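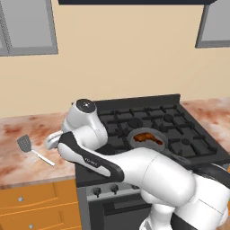 Seiches in a small reservoir: a thread

1/ A seiche is a standing wave in a closed or partly closed body of water. The surface tilts one way, then the other. The ends rise and fall, and a line near the middle stays close to level. The water there moves sideways.

2/ I have been working through a water level record from Mosden Reservoir, a long, shallow basin behind an earth dam. The main oscillation has a period of 584 seconds. The rest of this thread covers where that number comes from and what it can be used for.

3/ Start with wave speed. When a wave is much longer than the water is deep, its speed depends only on depth: the square root of g times h. Wavelength drops out. Tsunamis on the open ocean follow the same rule, with a much larger h.

4/ In a closed basin the wave reflects from each end. The slowest standing wave that fits has half a wavelength between the two ends. Its period is the time for one round trip.

T = 2L / sqrt(g h)

L is the basin length, h is the mean depth, and g is gravity. That is the whole model for a rectangular basin with a flat bottom.

5/ Mosden has a mean depth of 3 meters along the long axis. The long-wave speed is therefore 5.42 meters per second. Multiply by half the period and the effective length is 1,584 meters. The length measured off the map is a little longer, for reasons in post 12.

6/ What starts it

Wind is the usual cause. A steady wind drags surface water toward one end until the slope balances the drag. This is called wind setup. When the wind drops or turns, the slope is no longer supported and the water swings back. It overshoots, and you have a seiche.

7/ The setup slope goes up with wind stress and down with depth. Stress goes roughly with the square of wind speed, so doubling the wind gives four times the tilt. Shallow basins respond more strongly than deep ones of the same length. Mosden is a good subject on both counts: it is shallow, and the long axis lines up with the valley wind.

8/ Other causes: a moving pressure front, a heavy inflow at one end, a gate operation, a landslide, or the long-period surface waves of a distant earthquake. I found one gate operation in the record and no earthquakes.

9/ Instrument

The sensor is a vented pressure transducer in a stilling well, 200 meters along the shore from the dam. Vented means a tube runs to the open air, so changes in air pressure cancel out of the reading. With an unvented sensor you need a separate barometer and you subtract it afterward.

10/ Logging interval is 2 seconds. This is far more often than the seiche requires, but the ordinary wind waves are short, and I wanted to average them out myself. The stilling well also removes most of them. Check the well inlet before trusting anything. A partly clogged inlet is a low-pass filter that you did not design.

11/ The logging interval matters in the other direction too. The operator's own gauge stores a single reading once an hour. At that spacing a seiche is aliased: the samples land at different points of the cycle and produce scatter or a slow false wave. I have seen this written up as sensor noise. If the logger stores an hourly mean instead, the seiche mostly cancels.

12/ Where the simple formula fails

No reservoir is a rectangle. Mosden shoals toward the inlet, and the upper end is a reed bed with very little water in it. The wave slows as depth falls, and it does not reflect cleanly from a gentle slope. Part of the energy is lost there to friction. Effective length and mapped length should not be expected to agree.

13/ The better method is to cut the basin into slices across the long axis, take the cross-section area and surface width of each, and step the two flow equations from one end to the other. Guess a period. If the flow at the far end is not zero, guess again. A spreadsheet handles it.

14/ Higher modes

The second mode has two level lines instead of one. In a rectangular basin its period is exactly half of the first. In a real basin it is off from half, and the amount it is off tells you something about the shape. The Mosden record does show a second peak, longer than half the first period. It is weak and I would not build an argument on it.

15/ Sensor position matters here. A gauge placed on a level line of a given mode will not record that mode at all, no matter how large it is. Near an end is the safe choice, where every lengthwise mode is at or close to its maximum.

16/ Finding the period

Steps, in order: remove the slow trend caused by inflow and drawdown, taper the ends of the record, take the spectrum, average over several overlapping segments. Skipping the detrend step puts a large false hump at the low end that can bury the first mode.

17/ Then go back and look at the raw trace. Pick a calm stretch after the wind has dropped and measure from crest to crest by hand over several cycles. If the hand value and the spectrum disagree, find out why before going on.

18/ Damping

After the wind stops, each swing is smaller than the one before. Plot the logarithm of the crest height against time. A straight line means the loss is proportional to the height, as with simple linear friction. Mosden gives a line that is steep at first and then flattens. Bottom friction in shallow water rises faster than flow speed, so large swings should lose a larger share per cycle. The curve fits that.

19/ Lake level changes the answer

Drawdown lowers h and also shortens L. The first makes the period longer, the second makes it shorter. Which one wins depends on the slope of the bed at the inlet end. Any quoted seiche period should come with the water level at the time. The value in post 2 is for the spring pool.

20/ Comparison with Surano

Trevor Pearce ran the same kind of logger at Surano, a steeper and deeper reservoir in the next valley. The peak there is narrower, and the oscillation takes many more cycles to die away. Less of the basin is shallow, so there is less bottom friction for the same surface tilt. The wind setup is also smaller, close to the resolution of his sensor on most days.

21/ Internal seiches

Everything so far is about the surface. In summer a deep lake has warm water over cold, and the boundary between them can rock too. The density difference is tiny, so the restoring force is weak. Periods run from hours to days, and the boundary can move by meters while the surface barely shifts. You need a string of thermometers to see it. Mosden is too shallow to hold its layers for long. Surano may be a candidate.

22/ Practical use

If you set a spillway alarm on an instantaneous level, a seiche can trip it with no change in stored volume. Averaging over a whole number of seiche periods removes the problem. Averaging over some other window removes only part of it.

23/ Corrections to earlier posts of mine: I gave the Mosden sensor as unvented. It is vented. I also had the inlet and dam ends swapped on the sketch map, which reversed the sign of the setup but did not affect the period.

24/ Next is the slice calculation for Mosden with the surveyed cross sections. The survey lines are on the Corine datum and the gauge is on the older Sikder one, so the offset has to be sorted out first. I will post the spreadsheet once the depths agree.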